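Handout 4: House rules for the pouring bench

I keep getting asked why a unit on robot safety spends a whole afternoon on tipping dry stuff from one cup into another. Fair question! My answer is that pouring is a small enough job that you can see every rule in it, and dull enough that you'll be tempted to skip half of them. So these are my notes on good practice, tidied up a bit from last term (thanks to Marlies Marti for telling me which parts made no sense).

You'll want your Havside site sheet open beside you. Where my notes and the sheet disagree, go with the sheet and let me know so I can fix mine.

Before anything moves

Start with the risk assessment, and write it for the task. A collaborative arm is only as safe as the thing it's carrying and the place it's carrying it. ISO 10218 covers industrial robots and their integration, and ISO/TS 15066 is the one people quote for collaborative work. I'm not going to make you memorise clause numbers, but I do want you to know which document you'd reach for. If you write "it's a cobot, so it's fine" in your assessment I will hand it back with a sad face on it.

Then the bench. Clear the tabletop of anything that isn't in the task: phones, pens, your lunch, the lid you were going to put back later. The receiving cup goes down first, upright, well in from the edge of the table, and then your hands come out and stay out.
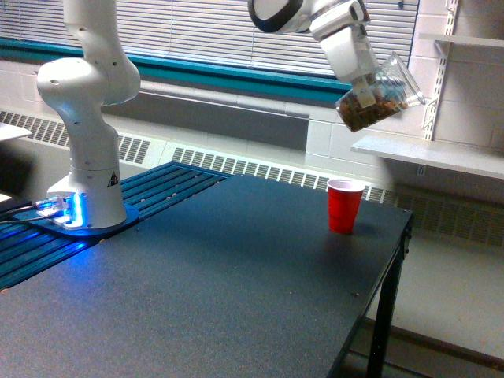 Fig. 1. Source cup held clear of the bench, receiving cup standing by itself.

Look at how much bare table there is near that red cup. I like a lot of room, and I like it on all sides, because your first taught pour is going to land somewhere you didn't expect. Mine certainly did. I was sweeping up for ages.

A few things on height. Carry high, pour low. The transfer move should be well clear of anything standing on the table, and you only come down once you're over the target. Students love to blend the two into one lovely swooping curve (it does look good, I'll give you that) but if you have to stop it halfway you've got a tilted cup at no particular spot. Two separate moves with a named waypoint between them, please. Call it something a stranger would understand. I once inherited a program from the Dambrauskienė lab where every point was called "new" plus a digit, and I'd like those hours of my life back.

Speed limits

Our bench cap for taught pours is 200 mm/s in transfer and 30 mm/s once the wrist starts to tip. Those are house numbers, so don't go quoting them in a report as if they came out of a standard. You can ask for more in transfer if your assessment supports it. You can't ask for more in the tip. I've heard all the arguments. 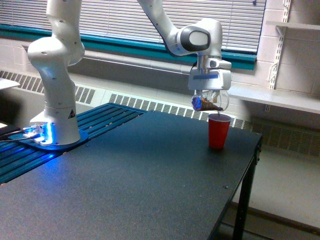
Havside, April

Now we get to the part people rush, which is what you put in the cup. The rule is one load type per run, written in the log before you start. Granular stuff flows a little at a time and you can correct as you go. A single bigger item tends to do nothing, nothing, nothing, and then go all at once, so your tip angle for one tells you very little about the other. If you change the load, you've changed the task: go back to the assessment, re-read the lines about dropped objects, and do a slow dry run with the cup empty. Yes, every time. Yes, even if it's nearly home time.

Same goes for the gripper. Any tape, pad or sleeve on the fingers or the hand goes in the log as a modification, with your initials. Tape shifts the grip, it can hide a marking, and the next group won't know how long it's been there. And clear source cups are the house preference, so you can watch the contents without leaning in for a look.

Tollard forms and when to fill them in

You fill in a Tollard form for a spill, a dropped cup, an unplanned stop or anybody's hand inside the marked area during motion. A spill of three little pieces still counts. I'm not cross about spills, I'm cross about missing forms! The archive has 568 of them now and it's the most useful thing we own, mostly on account of the boring ones. The Gedex template for the log is in the shared folder, and please use the current version, the one with the load type box at the top.

What I'm looking for when I read your log: the load, the speeds, the waypoint names, who was on the stop button, and what you'd change. Full sentences are nice but I'll take scraps if they're honest scraps. 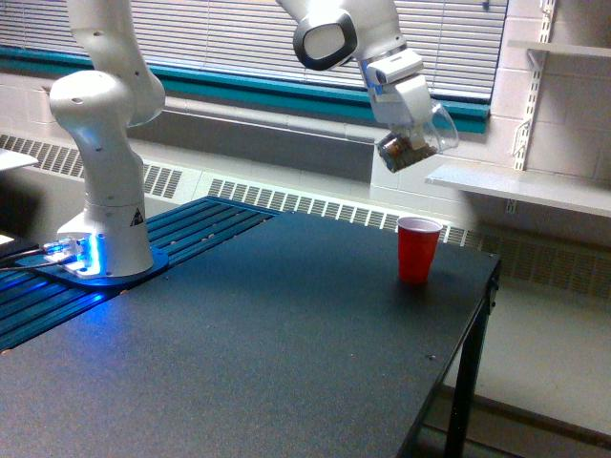
Gediminas Mockus thinks I'm too soft on the stop button, and he asked me to put his view in the notes. He wants the person holding it to have no other job at all, no logging, no calling out angles, and he'd have that person swapped out after every set of runs, "before they start watching the cup and stop watching the people." He'd also like the word "pause" banned from the bench, as a paused program can be resumed by anyone who wanders past.

I agree with him on the first bit and I've changed the rule, so from this handout on the logger and the stop person are two different people. Groups of 2 will need to borrow someone from the next bench. On "pause" I'm still making up my mind. I use it myself for checking clearance, though I'll admit I've walked off from a paused arm to answer the door.

For next time: bring your draft assessment, one completed log page and your waypoint list. If you've used a word like "suitable" or "adequate", put a number or a name next to it before you hand it in. Closed shoes again, hair tied back, lanyards off.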